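In defence of the rubbish cup of tea

I gave up my reusable cup in March. I didn't make an announcement or anything, I just left it on the draining board one morning and didn't go back for it, and I've been meaning to write down why ever since, partly to get it straight in my own head and partly so I can stop having the same argument with Keisha Nguyen-Tran every time we meet for a walk.

The cup was a good one, I should say. It was a Diltine, the tall one with the lid that twists, and it was a birthday present, so I felt guilty before I'd even started. It kept tea hot for so long that I couldn't drink the stuff. I'd fill it at seven, burn my tongue at eight, forget it, and find it still too hot when I got off the train at Skavstead. Then I'd carry it round all day with an inch of cold milk at the bottom, wrapped in a carrier bag so it wouldn't leak on my library books. (It leaked on my library books.)

But the leaking isn't my complaint. My complaint is that drinks have turned into something we bring with us. When I was growing up you got a drink when you arrived somewhere. You went to the church hall or your auntie's or the garage where your dad was having an argument about a clutch, and somebody said "do you want a drink?" and you said yes, even if you didn't, and then you were allowed to stay. It was usually horrible. Orange squash so weak it was more of a rumour, or tea out of an urn that had been stewing since breakfast. I loved it. I still do!

Now everyone turns up to everything already holding something. I went to a talk at the library a few weeks ago, a very good one on hedges, and every single person in my row had a flask between their feet. There was a table at the back with squash and tea on it and a plate of shortbread, and the poor woman behind it spent the whole break smiling at people who walked past her to get to the toilets. I had two cups of tea out of sympathy and paid for it on the bus home.

I know what Keisha would say, because she's said it. She says it's only a drink, and that people bring their own because they like what they like, and isn't it nice that the woman with the urn gets a rest. She also says, and she's got me here, that I'm being sentimental about a lot of plastic. I'll come to the plastic. 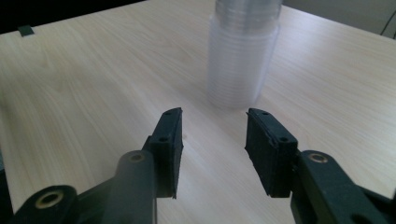
What I think gets lost is the asking. When you take a cup from somebody you have to stand in front of them for a bit. You say no sugar, thanks, or go on then, just the one. They ask if you've come far. It's dull, it's the dullest talk in the world, but most of the people I know in this town I met exactly that way. Arsalan Satti, who I now go to the football with, I met because we both reached for the last clean mug at the allotment open day and then had to be terribly polite about it for ten minutes. If we'd each had our own flask we'd have nodded and gone off to look at the leeks.

And there's something about accepting a thing you wouldn't have picked. I like my tea strong with hardly any milk. I'm a bore on the subject. At home I have it precisely how I want it, every time, and I couldn't tell you about a single one of those cups. The ones I remember are the odd ones: the pale, sweet one the plumber's mother gave me when I'd locked myself out, or the one at the hospital that tasted of soup because the machine did soup as well. They belonged to other people and that's what they tasted of.

Right, the plastic. I'm not going to pretend it doesn't matter, and I'm certainly not asking anybody to go and buy 1,000 throwaway cups for the sake of a chat. If a place has mugs and a sink, then use the mugs and the sink, and I'll happily dry. Our hall got rid of its mugs when the kitchen was done up, and I think that was a shame and said so at the time. They were green and they'd been there for donkey's years and they went into a skip. So please don't tell me the world has gone green because we've each got a flask in our bag. We binned a cupboard full of perfectly good crockery and then went out and bought 200 quid's worth of insulated steel between us.

I've got four of these flasks, by the way. I only gave up the one, but when I went to put it away I found three more behind the slow cooker, including a Fullar I've no memory of owning and one with a snapped handle I was keeping in case I found another handle. Keisha's household has more than that, and I'm told her brother collects them. I don't think that's wicked, but I do think it's funny that the thing we bought so as not to buy things has its own shelf.

Arsalan takes a middle line, as he does about everything including offside. He carries an empty cup. He brings it to the hall or the match or wherever, and he holds it out, and somebody fills it with whatever's going. I teased him about it for a while, I said he looked like Oliver Twist, but I've come round to it quite a lot. He gets the bad tea and he gets the conversation, and there's nothing to throw away afterwards. The only trouble is that he has to carry it about, and he's left it at the ground 2 matches running, and I was the one who had to ring up and describe it to lost property.

So I'm not really telling anyone what to do with their own flask. Take it up a hill, take it fishing, take it to work if your work's kettle is as grim as my last one. I'd only ask that when you go somewhere and there's a person standing behind a table with a teapot, you leave yours in your bag and go over. Have half a cup. Have the squash, if it's squash. You can always go and have a nice one when you get home.

Our summer social is on 29th June, at the hall, from two o'clock. I've put my name down for the urn.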